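Do you need colored bins on your workbench?
3 min read

Every workshop blog says to sort by color. Blue bin for this, pink bin for that, and the bench stays clear forever. I have my doubts. 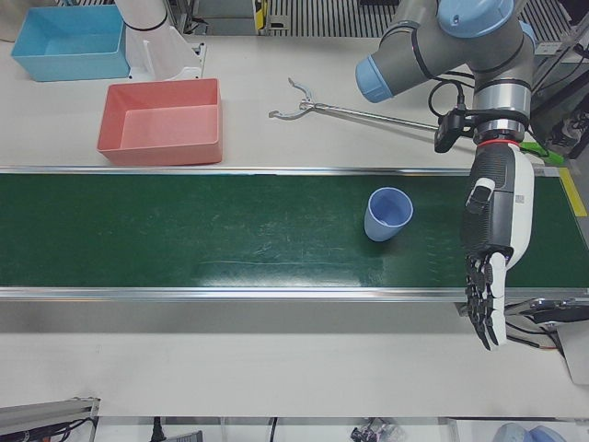 The color only helps if everyone who uses the bench knows the code. I asked Itzel Magaña, who shares my garage, what blue meant. She said "screws?" It meant sandpaper. A strip of masking tape with the word on it beat the whole system, and a roll will last you years.

Open bins or lids? Open, if the things go back every day. I bought lidded ones from Rullholm and the lids ended up in a stack under the bench within 15 days. Dust gets into an open bin, sure. Tip it out.

Size matters more than the catalogs admit. A deep bin turns into a junk drawer. If you can't see the bottom when it's half full, buy a shallower one.

Reacher-grabbers: I used to think they were a gimmick. I still wouldn't pay Huneo prices, but a plain one is fine for fishing a dropped washer out from behind something heavy. Check the jaws before you trust it with glass. Hang it up by the handle, or it will roll around on the bench and get in the way of your work.

Metal rails and edges need a wipe with a dry rag. Skip the special spray.

Questions or complaints: Evaristo Tovar, Esquivel Workshop Notes. All rights reserved. Back to top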